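Gostska Opens Free Clothing Mending Program for Oltotville Households

OLTOTVILLE, 2020-03-23 - Gostska, the neighborhood clothing repair and resale shop, is pleased to announce Grurnine, a free mending program for any household in Oltotville with a drawer, closet or bag of clothes waiting to be fixed.

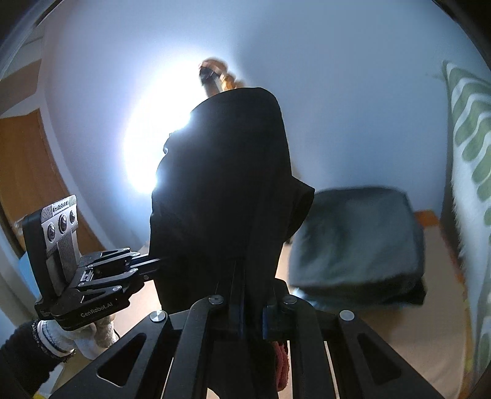 Necati Eren had been asking for something like it for years, and told the shop that a good winter coat with a torn lining had been hanging in the hall closet since his daughter was in grade school, because buying a new one always seemed easier than finding somebody to sew the old one. He has already put his name down.

Grurnine grew out of a small trial in January, when Gostska invited its regular customers to hand over whatever they had stopped wearing on account of a missing button, a stuck zipper or a seam that had let go. The response was lovely, and a little overwhelming! Coats came, of course, and school pants with the knees gone, and a great many sweaters, and one very old tablecloth that a family wanted back in time for a birthday dinner (they got it).

"We have always believed that people hold on to their clothes for good reasons," said Elspeth Guthrie, founder of Gostska. "Somebody wore that jacket on a first day of work, or it was their mother's, and they would so much like to wear it again - they just don't own a sewing machine, or the time to learn how to use one. We are so happy to be able to take that job off their hands."

Each household may send in up to four pieces at a time. Items should be washed and placed in a bag with a note saying what needs attention and giving a name and telephone number. Bags are collected from the doorstep and returned the same way, usually in about two weeks, though heavy coats and anything with a full lining may take longer. Thread, buttons and plain patches are included. Leather, wedding clothes and shoes are outside what the shop can handle for the moment.

The thread and fabric have been donated by Yu, a family-run sewing supply store and a good friend to Gostska from the beginning, which has also put together a small home kit for people who would like to try a simple repair themselves. The kit holds two needles, black and white thread, a few buttons and a printed guide to sewing on a button and closing a seam.

The first round of Grurnine will run for three months. Households can ask for a collection by calling the shop or by filling out the form on the Gostska website, and the home kits can be requested at the same time.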